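New house rules for soft finger grippers start in June 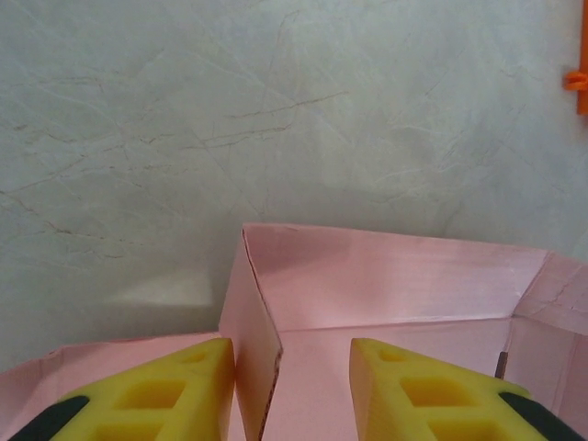 Why we wrote them

Until now each cell at Stultcombe had its own habits for looking after foam finger pads. The carton folding cell swapped pads when an operator thought they looked tired. The kitting cell ran them until a job failed. The returns bench had a taped-up note that contradicted the startup sheet. When Dariusz Śliwiński moved from one cell to another in the spring, he kept a list of the differences and handed it in. That list became the first draft.

The rules below apply to every arm fitted with soft pads, including the two on loan to the training room. They don't replace the risk assessment for your cell. If the two disagree, follow the stricter one and tell Bożena Bielecka, who will sort out the wording.

Before the first run of a shift

Put the arm in its safe stop state before your hands go anywhere near the fingers. Pausing the program is not a safe stop. We had this wrong on the old startup sheet, so please throw away any printed copies.

Look at both pads, tips first. The tips meet the work before anything else does. Press each pad with a thumb and let go. It should come back to shape without help. Look inside the recessed pockets as well as along the faces, as grit and paper dust collect there and a wipe across the front won't shift it.

Check that the pad is seated along the whole length of the finger. A pad that has lifted at one end can still close on a part, but the grip point moves and the camera view moves with it.

Replace pads in pairs. A new pad facing an old one pulls the work to one side. Spares are in the Gosetti cabinet by the tool crib -- sign them out on the sheet inside the door, and write the cell number, please, not just your initials.

Working with open boxes

Cardboard is harder on foam than most people expect. A cut edge with the corrugation showing will score a pad if the finger slides along it. Where the job allows, bring the fingers down on either side of a flap with a clear gap and close only when they have stopped moving. Don't push a flap over with a fingertip unless the program was written and signed off for that.

Coated board needs its own grip setting. It can be slick, and the temptation is to turn the force up until it stops slipping. Try a slower close first. If you still need more force, the change has to go in the cell log with your name on it, and someone other than you has to watch the next 20 cycles.

Glossy board also throws highlights that can confuse a wrist camera. If you change the carton stock or the color, run the vision check again, even when the box size is the same. The same goes for a change of work surface. A patterned or veined top can be fine, but the check has to be done on the top you will be using.

Keep tools, tape and other loose items out of the reach of the arm. If something has to stay near the work, it needs a marked spot that is in the program as a keep-out zone.

When a pick fails

Stop the arm after 4 failed picks in a row. Don't clear the count and carry on. Look at the pads, then the box, then the camera picture, in that order, and write down what you found. "Retried, OK" is not a log entry.

If a box is crushed or torn by the gripper, keep it. Put the job number on it and leave it on the shelf outside room 42. Evander Purves goes through the shelf once a week and would much rather have a bad box than a good description of one.

Who can change what

Operators can change pads, clean pads and slow the arm down. Cell leads can change grip force within the range on the cell card. Anything outside that range, and any change to speed limits or keep-out zones, goes to Nuria Peñalver. She will be at Drorkberg for part of the month, so call extension 1111 if it can't wait.

Training and comments

Aleksandra Witkowska is running short sessions at the start of both shifts. They take place at the cell and you will do a full pad check yourself. People who came over from the Trajkovski line need to attend too, even though they have used similar grippers, because the stop procedure is different.

The full text is in the cell binders. Comments can go to Bożena until the end of June. She has already had several about the pair rule for pads, mainly on cost, and the rule stays in for now.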